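Ticket: Gripper width jumps to closed when the second gripper enters view
Component: Flikamia / width estimator
Opened by: Rhun Jarman
Status: Fixed in branch, waiting on review
Priority: High (blocks the two-person tabletop set)

Opened 28 January 2019

Hi all, me again with another width problem, sorry! When two people work the same table, each with a gripper, Flikamia sometimes reports the wrong opening for the one whose camera it's reading. The value drops to fully closed for a handful of frames and then pops back to where it was. If you watch the width plot next to the video you can see the fingers are wide apart the whole time the plot is sitting on the floor.

I first noticed it replaying the cosmetics session. I was looking for a totally different bug (the timestamp thing, separate ticket, please don't ask) and the plot looked like a comb.

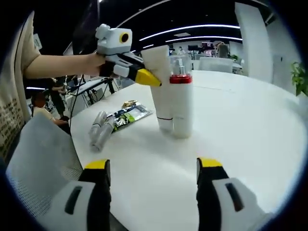

Own fingers apart, second gripper reaching in from the left. Width reported: closed.

What I expected: the width follows my own two fingertips and ignores anybody else's.

What I got: 18 dropouts in one recording, every one of them while the other gripper was in view. Solo recordings on the same build are clean. I ran three of those just to be sure, and then got bored.

Setup, for whoever picks this up:
Flikamia from the main branch, default config
Irkska player for the replay, looping off
Fisheye calibration from the usual file, not redone for this session
Recordings go through the normal import, nothing edited by hand

Reply from Biljana Kovačević
Could be the calibration. Can you redo it and replay? Also please turn off the smoothing filter, it hides the first bad frame and I'd like to see exactly where it starts.

Reply from Rhun Jarman
Redid the calibration, same dropouts in the same places. So that's out. Smoothing off was a great call though, because now the jump is one frame wide at the edge instead of a mushy ramp, and I can line it up with the video. It starts as soon as the other gripper's yellow tips get far enough into the middle of the view. The estimator looks for yellow blobs, keeps the best pair, and measures the gap between them. When the other gripper comes in with its jaws only slightly open, there's a lovely tight pair of yellow blobs right there, and our scoring likes tight pairs. I wrote that scoring, in July, and I remember being pleased with it. Ugh.
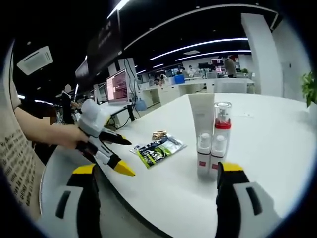
Things I tried that didn't work

Raising the minimum blob size. Fine when the other person is across the table, useless when they lean in, and it started losing my own left tip near the rim where the lens squashes everything. Reverted.

Narrowing the yellow range. I got it tight enough to drop the other gripper under one set of lights and then it dropped mine too under the next. Same plastic, same yellow, what did I think was going to happen. Reverted.

Masking out everything above a fixed row. This one was closer! Your own fingers always come up from the bottom, so a mask makes sense, and it cleared 16 of the dropouts. The last two were the other operator reaching low, right down into my half of the image. I left the mask in the branch behind a flag, off by default, in case Zulmira wants it for the solo sets.

While I was in there I checked the grasp frames too, the ones where the fingers are on something flat or shiny. I was worried about gold and lime packaging pulling the blob centers around.

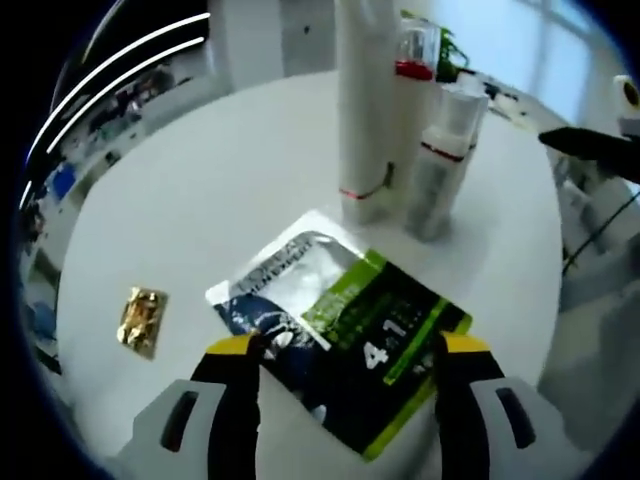 Those came back okay. The width held steady with the fingers down on the packet, and the blob centers stayed on the tips, so I'm not touching the color code any further. Glossy stuff probably deserves its own ticket one day, but it isn't this bug.

Reply from Zulmira Lobo
Yes please keep the mask flag, I'll use it for the Dredunero sets. Have you thought about tying the tips to the housings? The housings are fixed to the camera, they can't wander. You'd only need to accept a tip if it sits where a finger could physically put it.

Reply from Rhun Jarman
Zulmira, this is what I ended up doing and I'm a bit annoyed I spent a morning on the mask first. Each finger travels along one path in the image, always the same path, so I traced it once for the left and once for the right from a slow open-and-close recording. A blob now has to fall inside that band to count. If only one side has a valid blob, the estimator holds the last good width for up to 3 frames and then reports "unknown" instead of guessing. Planning already handles unknown (Marin added that ages ago), so nothing downstream needs changing. 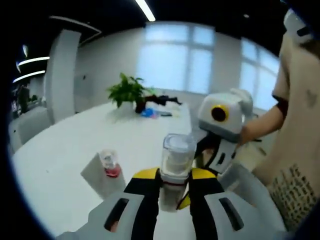 The regression set is 216 clips now, and I added the awkward ones from this session to the end of it. The one I care about most is the close handover case, where both grippers are working at the same object. My fingers are on the clear container with the thin red band, and the other gripper is hovering just to the right of it with its lower jaw close to my right finger. If the band is too generous, that's where it'll fail. It passes with the current margin. I tried doubling the margin to see how much room we have and it broke straight away, so please don't anybody "clean up" that constant.

Full run on the new branch: zero dropouts in the original recording, solo clips unchanged. Replay got slightly slower, nearly 2 ms a frame on my laptop, and I can live with that.

Still open
Špela, could you check the traced bands against the Ristić units? If their fingers sit differently, the bands need their own file.
Marin, can you confirm that planning treats a long stretch of unknown the same as a short one? I only tested short.
The debug overlay still draws the old search area. Cosmetic, I'll get to it.

Reply from Špela Vukadinović
Will do, but I need the slow open-and-close recording, it isn't in the shared folder.

Reply from Rhun Jarman
Uploading now! It's in with the calibration files, same name as the branch.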